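We use cookies to keep you logged in. Accept | Settings

Microfiber towel on a cream bedspread, ok or not?
Posted August 2026 by khondokar_v 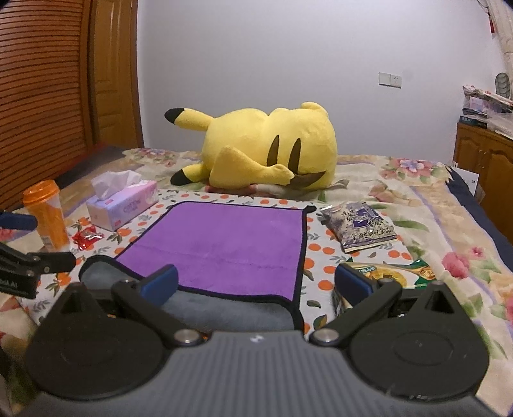
Purple towel, grey plush underneath, on the spare bed.

Does the plush side shed on light fabric? Paid 19 for the towel.

bellow5: Mine shed for two washes. Keep it off the bed.

trultol: Disagree – mine never shed. Skip softener. I'd move the drink bottle first.

khondokar_v: Fine, bottle moves. Towel stays.

Contact | Back to top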